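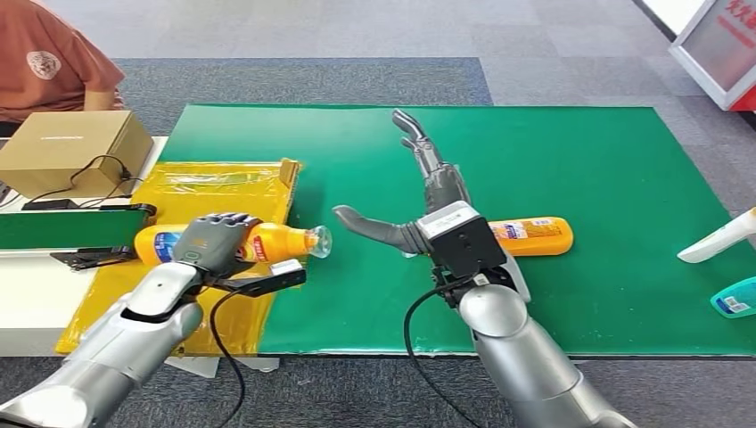

Most flood kits are packed for the evacuation and leave out the cleanup. A house that took in water in the night has to be washed down once it drains, and after a coastal storm the stores that sell cleaning supplies may be closed for days. Put the cleaning goods in a separate tote and store it upstairs. Choose bottles with a closed cap, like the yellow plastic one with the clear cap, and store them upright even if the cap seems tight. These steps cover a one-family house with a ground floor below the local flood line. Adjust the amounts for a larger building.

What you need

One lidded tote
Unscented household bleach
Liquid detergent
Two buckets, one for washing and one for rinsing
Stiff brush, mop and rags
Rubber gloves, boots, goggles and N95 masks
Waterproof marker
Heavy trash bags

Step 1. Find your water level

Look up your address on the flood map your town uses, and write down the base flood elevation. Compare it with the height of your ground floor. In Broltness the two figures differ by less than 12 inches on most of the streets near the canal, so a ground floor closet is not a safe place for supplies there. Mark the expected level on an inside wall with the marker. Everything in the tote must sit above that line.

Step 2. Pack by order of use

Put the trash bags and rags at the bottom. Gloves, masks and goggles go on top, where they can be reached before anything else is touched. Keep bleach in its own bin with no other cleaner in it. Never mix bleach with ammonia or with any product that contains it - the fumes are toxic.

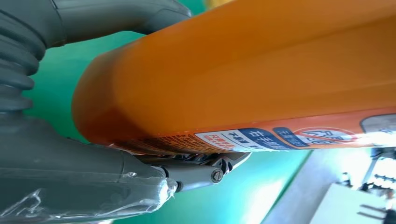

Step 3. Label and date

Write the purchase date on each bottle. Bleach loses strength in storage, faster in a hot attic, and should be replaced every 6 months. Check the tote in July, before the peak of the storm season, and again in winter. Tape the checklist inside the lid.

Step 4. Wash first, then disinfect

Do not enter until the power and gas have been shut off and the building has been cleared. Open the windows. Shovel out mud before it dries. Wash hard surfaces with detergent and clean water, working from the top of the wall down, and rinse. Apply the bleach solution only to surfaces that are already clean, at the strength given on the product label. Carpet, padding and wet drywall should be removed. Take photos for the insurance claim before anything goes to the curb.

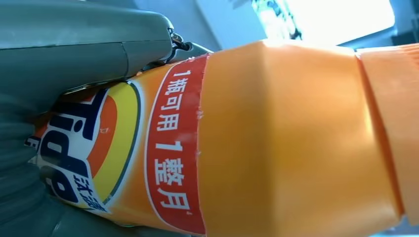
Step 5. Dry and record

Run fans and a dehumidifier once the wiring has been checked. Take a moisture reading of the studs each day and write it on the wall beside the spot. Do not close up a wall while the readings are still falling.

Checklist by Belmiro Lobo. Last revised Mon 5 February.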